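Simulation practice note: two-arm cells now covered

The Prodov working group has put out the second edition of its good practice note for simulated robot work, dated 25 March 2020. The note runs to 27 pages and replaces the June draft, which dealt with single arms only. Members at Orodent and Cukholm wrote most of the new section on shared workspaces.

The main rule is simple. When two arms can reach the same counter, each one needs its own keep-out zone, and the zones must be written down before the first run. Fixed items such as screens, rails and wall pieces have to be entered as obstacles even if no task touches them.

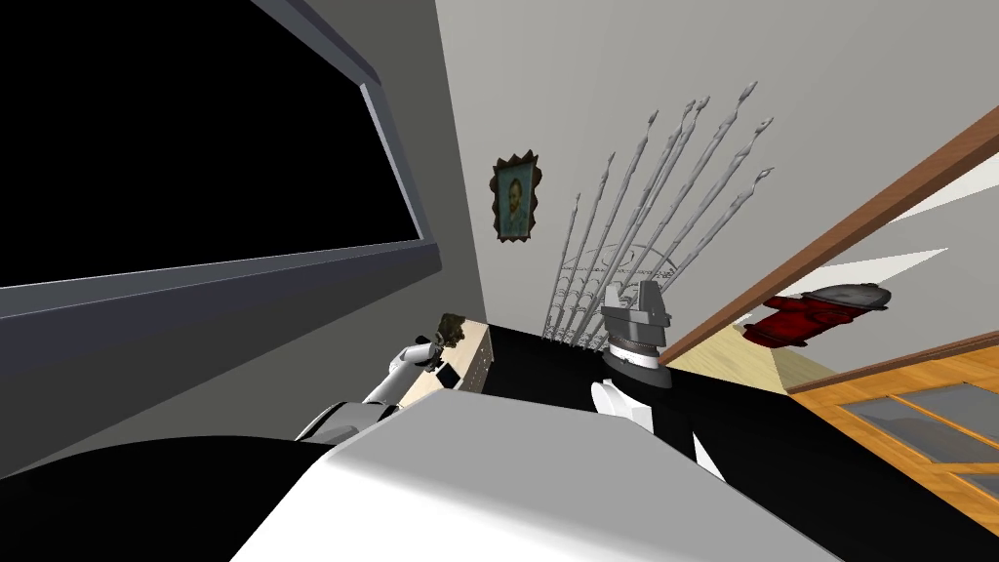

Two simulated arms at a black counter, with a tall metal sculpture close to one gripper.

Comments on the draft came to 45, and 23 of them were about clearance. Pacheco asked for a single minimum distance for all scenes. The group decided against that and left the figure to each site – but the site must now state it in the run log, along with the gripper model and the camera tilt.

Section 4 is also new. It asks that a held object be logged by arm, and that the other arm have a named parking position for as long as the hold lasts.

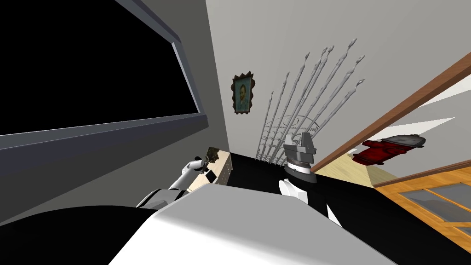

Left arm holding a small dark object near a beige cabinet; the second gripper is upright by the sculpture.

Sites that already log their runs under the draft can keep their old files. New runs should use the revised form, which is at the back of the note. Comments on the second edition are open until June.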